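How to Clear Duplicate Contacts Without Losing Your Dentist
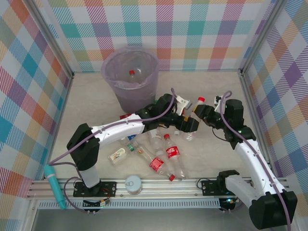
2 min read · 26 comments

My phone said I had 1,028 contacts. I know perhaps 200 people, and I'm including the plumber. The rest were duplicates, left behind by every phone and email account I've signed into since college.

Skisance is a small app that merges them. It's free for up to 700 contacts, so naturally I paid.

Before you start

Export a backup. Open your regular contacts app, go to Settings, then Export, and save the .vcf file somewhere off the phone. Yes, you. I skipped this the first time and spent an evening asking people who they were.

Turn off sync for every account as well. If you leave it on, the deleted entries come crawling back by breakfast.

Merging

1. Open Skisance and tap Scan. Let it finish. Tapping again starts it over.

2. Choose Match by number. Match by name is the default, and it will happily combine two different Mikes into one very confusing Mike.

3. Go through the Exact list first. These are safe – select all and tap Merge.

4. Open the Likely list and do those one at a time. Look for numbers with and without the country code, which cause most of the trouble.

5. Leave the Maybe list alone until you've had coffee.

6. Turn sync back on for one account only, and check the total before adding the next.

If it goes wrong

Undo holds the last merge and nothing earlier. For anything older, delete all the contacts on the phone and import your .vcf file.

Accented letters can split a contact in two. My copy had a Yüksel and a Yuksel with the same number, filed under different labels. Matching by number catches these, but check which spelling it kept.

Namix does much the same job and has nicer icons, but I couldn't find its undo button at all.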